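Search this book Go
6/20/22
By Tincuța Mihăilă
9 min read

Chapter 3
Water, Soap and Cloth

Before a family owns a machine, wash day decides how the whole week is planned. In the village of Rerncombe, where my first teacher of textile care grew up, the sheets were put to soak in the evening and boiled the next morning. By noon they were on the line. If rain came, everything moved into the kitchen, and dinner was cold that day.

This chapter studies what happens to a cloth when we wash it. In Chapter 2 we looked at fibers by themselves. Now we put them in water, and many things change at once. Cotton takes in water and swells. Wool also swells, but its surface has small scales, and when it is rubbed in warm water these scales catch on each other and the cloth shrinks. Polyester takes in very little water, so it dries fast, but it holds on to oil from the skin.

Soap has a simple job to explain and a difficult one to do. One end of the soap molecule is attracted to water and the other end to oil. Many molecules surround a drop of oil, lift it from the fiber and keep it in the water until the rinse. In hard water a part of the soap is lost, because it joins with calcium and makes a gray film. Older readers may remember this film on dark towels.

My colleague Jawad Ghauri tested towels for the Niltex mill for many years. He taught me to ask three questions before any other: what is the fiber, how was it dyed, and how tight is the loop? A red or brown dye can be very stable, or it can color the first wash water strongly - the shade alone will not tell you. He kept 1185 small samples in a cabinet made by Olteanu, each one with a written card, and he still added new ones every October.

Drying and folding also belong to washing. A towel that is folded damp will smell within a day. A towel dried too hard on a heater feels like cardboard until the loops are shaken open. Fold along the length first, then across, and change the fold line from time to time so that the same threads are not always bent.
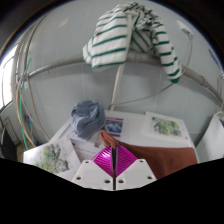
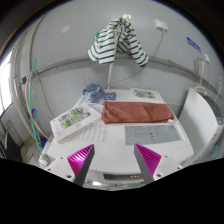
We can now turn to the machine itself. The drum of a top-loading washer stands upright, and in many older models the clothes float in deep water while a central post turns them. A front-loading drum lies on its side, lifts the clothes and drops them again, so it needs less water. The Rano tables in Section 3.2 compare both types at a spin speed of 900 turns per minute. Read them with a pencil in your hand, and write next to each row which fiber you would put in that machine - and which you would wash by hand.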